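Caja con separadores

La caja con separadores, también llamada caja compartimentada, caja de celdillas o, en el comercio de vinos, caja con rejilla, es un recipiente cuyo interior se divide en huecos mediante tabiques verticales, por lo general encajados unos en otros. Sirve para transportar objetos que no deben tocarse y para guardar objetos que su propietario no ha decidido tirar. La segunda función es mucho más duradera que la primera.

Denominación

El conjunto de tabiques recibe en el sector el nombre de rejilla, retícula, panal o nido, según el fabricante y según lo que quiera cobrar por él. Cada hueco es una celda, celdilla o alvéolo. En el uso doméstico no existe término fijo: se habla de «la caja de las botellas» aunque lleve años sin contener ninguna, y de «los cartones de dentro» para referirse a los separadores, sobre todo en el momento de intentar volver a montarlos.

Estructura

La rejilla clásica consta de tiras de cartón con ranuras hasta media altura. Las tiras longitudinales tienen la ranura hacia arriba y las transversales hacia abajo, de modo que al cruzarse quedan trabadas sin cola ni grapas. El principio es tan sencillo que se explica en un minuto y tan ingrato que, una vez plegada la rejilla, casi todo el mundo la despliega al revés.

El cartón ondulado es el material habitual. Se compone de una lámina rizada entre dos lisas, y su resistencia depende en buena medida de la dirección de los canales. Con los canales en vertical, el tabique ayuda a sostener el peso de las cajas apiladas encima; con los canales en horizontal, se dobla con una docilidad que el usuario descubre en el almacén. Para cargas ligeras se emplea cartón compacto, más fino y de canto limpio.
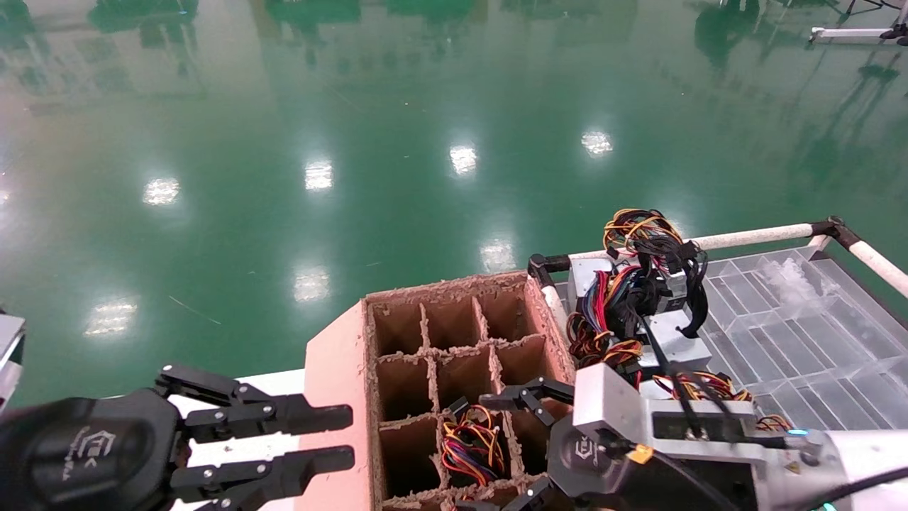 La altura de los tabiques es objeto de una vieja discusión. Los partidarios del separador completo, que llega hasta la tapa, sostienen que protege mejor el cuello de las botellas y reparte la carga. Los partidarios del separador bajo alegan que ahorra material y permite agarrar el contenido con los dedos. Ambos bandos llevan razón y ninguno ha cedido, de manera que el mercado ofrece las dos soluciones y una tercera, intermedia, que no satisface a nadie pero se vende muy bien.

Fabricación

Las tiras se cortan con troquel, se ranuran y se ensamblan a mano o a máquina. El ensamblado manual persiste en talleres pequeños y en pedidos de medidas irregulares. La rejilla se entrega plegada en forma de acordeón plano, lo que reduce el volumen durante el transporte y traslada al cliente la última fase del trabajo, práctica que más tarde perfeccionaría la industria del mueble.

La empresa Stultmont, dedicada al embalaje para vidrio, comercializó durante años una rejilla de 40 celdas destinada a frascos de farmacia. El modelo fue retirado del catálogo en un mes de diciembre, tras comprobarse que los clientes la compraban sobre todo para clasificar tornillos. La competidora Holto, menos orgullosa, puso a la venta el mismo producto con el nombre de «organizador» y un precio superior.

Usos comerciales

El uso principal es el transporte de bebidas embotelladas, donde predominan las cajas de seis y doce huecos. Le siguen la cristalería, la cosmética, las velas, la fruta delicada y los adornos navideños. Estos últimos constituyen un caso singular: la caja original suele conservarse con más cuidado que los adornos, y no es raro que sobreviva a varios de ellos.

En la industria, los separadores evitan que las piezas mecanizadas se rayen entre sí y permiten comprobar de un vistazo si falta alguna. Los almacenes emplean versiones de polipropileno alveolar, lavables y reutilizables, que cuestan bastante más y desaparecen con una regularidad comparable a la de los bolígrafos. El fabricante Estell ofrece modelos de este tipo con etiqueta de devolución. La etiqueta también desaparece.

Usos domésticos

Vaciada de su contenido, la caja compartimentada inicia una segunda vida. Entre los destinos más corrientes figuran el calcetín desparejado, el semillero, la colección de minerales de la infancia y el material eléctrico menudo. El cable es quizá su inquilino más fiel: enrollado y metido en un hueco, deja de enredarse con los demás y adquiere una apariencia de utilidad que por sí solo no tendría.
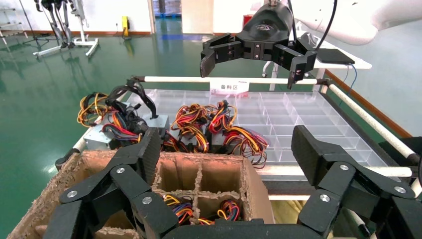 Haces de cables finos de colores en dos compartimentos de una caja de cartón con separadores.

La conversión exige a veces cirugía. Cuando los tabiques sobresalen demasiado se recortan con cúter, tijeras o, en los hogares impacientes, con la mano. El canto resultante depende de la herramienta y del carácter. Los manuales de bricolaje recomiendan rematarlo con cinta de papel - consejo que se imprime desde hace décadas y cuyo cumplimiento no consta.

El sistema de clasificación atraviesa por lo común dos etapas. En la primera, cada celda recibe una sola clase de objeto y hasta un rótulo. En la segunda, que comienza poco después, aparece una celda destinada a «varios», la cual se extiende a las vecinas hasta que el conjunto equivale a un cajón con paredes. Los especialistas en orden doméstico proponen revisar el contenido una vez al año. Sus clientes proponen comprar otra caja.

Resistencia y ensayos

La norma interna del laboratorio de embalaje Obi, citada a menudo por fabricantes que no la aplican, prevé una carga estática de 300 kilos sobre la caja cerrada con rejilla y de 200 sobre la misma caja sin ella. La diferencia ilustra la contribución de los tabiques, que trabajan como pequeñas columnas repartidas por toda la base. El ensayo se realiza con cartón recién acondicionado, a humedad controlada, y no contempla la variable más frecuente en la práctica, que es una persona subida encima para alcanzar una bombilla.

La humedad es el enemigo principal. El cartón pierde rigidez al absorber agua, las ranuras se ensanchan y la rejilla empieza a bailar. También perjudica el uso repetido: cada vez que se extrae un objeto ajustado, el tabique se roza y la trabazón cede un poco. Una rejilla de cartón manejada a diario envejece deprisa, aunque guardada en lo alto de un armario puede durar más que el armario.

Reciclaje

Los separadores de cartón sin plastificar se depositan con el papel. Conviene retirar la cinta adhesiva y plegar la rejilla, operación para la que basta empujar dos esquinas opuestas. Los modelos parafinados, frecuentes en el transporte de pescado y verdura, plantean más dificultades, y su tratamiento varía según el municipio. Las hueveras de pulpa moldeada, aunque tengan huecos, no se consideran cajas con separadores en sentido estricto, distinción que interesa a los fabricantes de ambas cosas y a los redactores de enciclopedias.

Véase también

Cartón ondulado
Huevera
Cajón de sastre
Troquelado
Síndrome del «por si acaso»

Última revisión del artículo: enero de 2025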